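Home Guides Laundry Room Downloads Contact

Section 4: Setting Up Your First Wash

This section covers the Heltow front-loader from first power-up to the end of your first real load. It was written by Elango Achari for the Femville tenants' handbook and replaces the leaflet that came in the drum. The leaflet makes several promises. I have kept the ones that held up.

4.1 Before you plug it in

1. Take out the transit bolts at the back. The long wrench in the accessory bag fits them.
2. Push a plastic cap into each bolt hole until it clicks. Keep the bolts. You will want them if the machine ever moves.
3. Set a level on top of the cabinet, front to back, then side to side. Turn the feet until the bubble sits in the middle.
4. Tighten the lock nut on each foot up against the cabinet.

Caution: Do not run a spin with the transit bolts in place. The machine will try to walk across the floor, and the warranty does not cover it.

Note: The leaflet says the feet are "self-leveling." I have set up enough of these to have doubts. Use the level.

4.2 Water and drain

1. Flush the supply line into a bucket before connecting it.
2. Hand-tighten the inlet hose, then give it a quarter turn with pliers. More than that and the washer inside gets crushed.
3. Hook the drain hose over the standpipe. Leave it loose enough that air can get in beside it.
4. Open the valve slowly and look at both ends of the hose. Wait five minutes and look again.

4.3 The empty cycle

Run one hot cycle with nothing in the drum and half a dose of detergent. It clears out whatever the factory left behind. The panel will show 157 minutes. Do not plan your evening by that number. It stops on 14 for a long while, and the display does not explain itself.

If the panel shows E17, the door is not latched. Open it, check the rubber seal for a fold, and close it again with a firm push near the handle.

4.4 Sorting

The Horkach sensor in the drum is supposed to weigh the load and judge the fabric. It weighs the load. I have seen no sign that it knows wool from a bath mat, so you will still have to sort.

1. Separate by color first: whites, lights, darks.
2. Pull out anything new and brightly colored and wash it alone the first time.
3. Empty the pockets and close the zippers.
4. Unroll socks and unroll sleeves. Detergent does not get far into a tight bundle, whatever the commercials say.
5. Put small things in a mesh bag. They can work their way under the door seal.
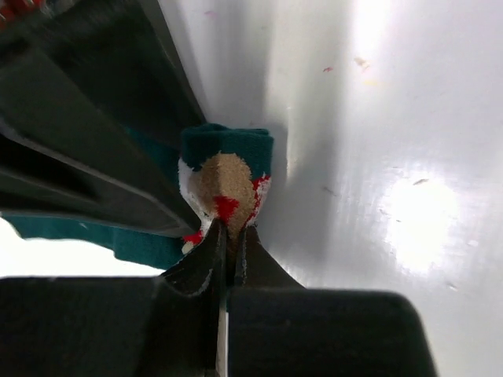
6. Fill the drum loosely, up to three-quarters. You should be able to lay a hand flat on top of the load and still have room above it.

Caution: A single heavy item, such as a wet rug, can throw the drum off balance. Add a couple of towels or wash it somewhere else.

4.5 Detergent

The drawer has three slots. The left one is for prewash, the middle one for fabric softener, and the right one for the main wash. The molded symbols are hard to read, so mark them with tape if other people use the machine.

1. Pour liquid detergent to the first line on the cup. The second line is for very dirty clothes, and most clothes are not very dirty.
2. Leave the softener slot empty for towels. They soak up water better without it.
3. Close the drawer gently. Slamming it spills softener into the main wash.

Note: Bhatia cleaning tablets are sold next to the machine as a monthly must. Wiping the seal and leaving the door open between loads has done as much for mine. Buy the tablets if you like the smell.

4.6 Choosing a program

There are 41 programs. You will use three or four of them.

– Everyday, warm: shirts, underwear, sheets, most things.
– Cold, short: darks and anything lightly worn.
– Hot, long: towels and dishcloths.
– Delicate: wool, with the spin turned down by hand. The preset spin is too fast, in my opinion.

The "Eco Smart" button makes the cycle longer and the water cooler. It may well save power. My July bill looked the same as the one before it – but that is one bill and one household.

4.7 After the cycle

1. Wait for the door lock to click. Pulling on the handle will not hurry it.
2. Take the load out promptly and shake out each piece.
3. Run a finger around the fold of the seal for stray items and grit.
4. Leave the door and drawer ajar.
5. Close the water valve if you will be away overnight.

Filter cleaning is covered in Section 5. Have a shallow pan ready before you open the flap.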